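The table is the first thing they bought

By the Dikilura editor. Published Sunday, October 29, 2023

The couple who rent the two rooms above the old Leramik shop did not want their names in this article. "Write that we are two people with one table," the woman told me when she opened the door. So I will write it this way. She repairs bags and shoes at home. He works early shifts at a bakery on Melnyk Street and cooks in the afternoon, when he has slept enough.

We have in this series visited people who live with few things, some by choice and some not. These two said it was first one and then the other. They came to Lekunwood seven years ago with two suitcases, and for the first weeks they ate standing at the windowsill.

"We had no chair and no plate," he said. "We had bread, because I always have bread. But we did not have a knife for it. We were breaking it with hands, like in a film."

The first thing they paid money for was cutlery, and they bought it one piece at a time from a box at the Sunday market. No set, no matching. She said that she tested every spoon by holding it in her mouth before paying, and the seller was not happy with this. I asked her what she was looking for.

"The edge," she said. "If the edge is thin, the soup tastes of metal. If it is too thick, you feel like a child who gets medicine. My mother was the same about spoons. She had one and we were not allowed to touch it."
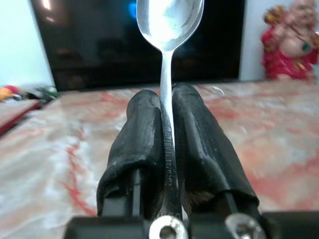 A metal spoon with lettering stamped on the handle.

He does not care so much about spoons. For him, the important moment was the table. Before it they had used a door, laid on two boxes, and the door moved each time somebody cut an onion. He saw the table through the window of a closed café and went back there for several days until he found a person inside. The owner wanted 500 for it. He offered 200. They stopped somewhere between, and he does not tell where.

"She still thinks I paid less," he said, and she answered from the other room that she knows exactly what he paid.

What they both liked was the top. It has a marble pattern with orange and rust-red veins, and she told me that for the first month she found a different picture in it every morning. A river, mostly. One time a horse. He said that he never saw the horse.

"People think that a table for every day must be brown," she said. "Why? I look at it more than I look at the television. I want that it gives me something back."

The table does all the work of the home. In the morning it is her workshop, and in the afternoon it becomes the kitchen. I asked if this is difficult, to put glue and leather away before each meal. She said the difficult part is the opposite, to remember where the work stopped. In the first winter they were arguing about this every evening. In December of that year they agreed on a rule: what is still on the table at four o'clock belongs to the person who cooks, and he can move it where he wants.

"Once I put her scissors in the refrigerator," he said. "It was in the rule."

Between her work and his there is a short time when almost everything is put away, and both of them told me, separately, that they like the table best then.

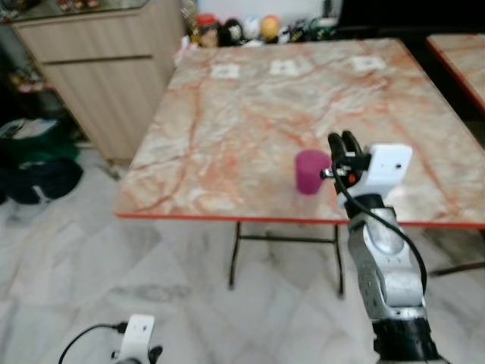 The pink cup on the table, with the light wooden cabinet behind.

I wanted to know about the pink cup, because it does not look like a thing that either of them would choose. He laughed at this. It came from his bakery, where it was used for measuring flour until somebody bought a proper scale. It has no special place and goes where it is needed. During my visit she drank water from it, and later he used it to carry walnuts.

Their rule for buying is simple, and they say they did not read it in any book. When a thing comes in, they must be able to say where it will sleep. This is her word, sleep. The bowls sleep one inside the other. The fork and the spoon sleep in the drawer, which is a little too short, so they must lie diagonally.

"I have a sister with a very large kitchen," she said. "She once counted for the insurance all her small things, in the kitchen and in the cellar, and the number was 1,436. I asked her, which one do you like? She was thinking a long time. Then she said, the potato peeler."

For lunch he was making a salad of cucumber and cold beans, with dressing in the small bowl and the rest in the large one. He prefers steel because he has broken three glass bowls and does not want to talk about the third. While he was looking for the beans, I asked them if they would buy more if they had more money. They gave different answers at the same moment, he yes and she no.

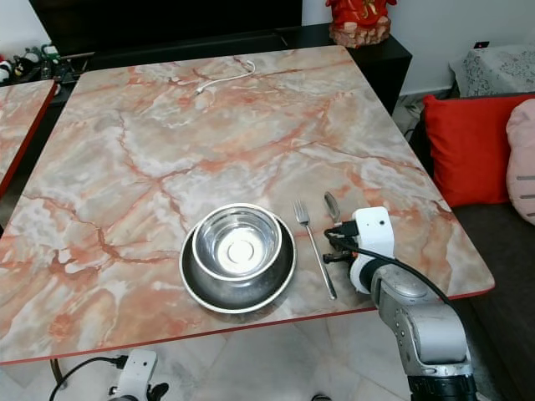 Two steel bowls nested together, with the fork and the spoon beside them.

He explained his yes. He would like a second table, a small one, only for dough. At the bakery he has a long bench and he misses it when he comes home. She said that a second table needs a second room for it to sleep in, and then one has to heat that room.

"So I make the dough here," he said, "and she finds flour in the shoes."

"The customers do too," she said.

We ate late. The salad had too much vinegar, he said so himself, and we finished it with the bread.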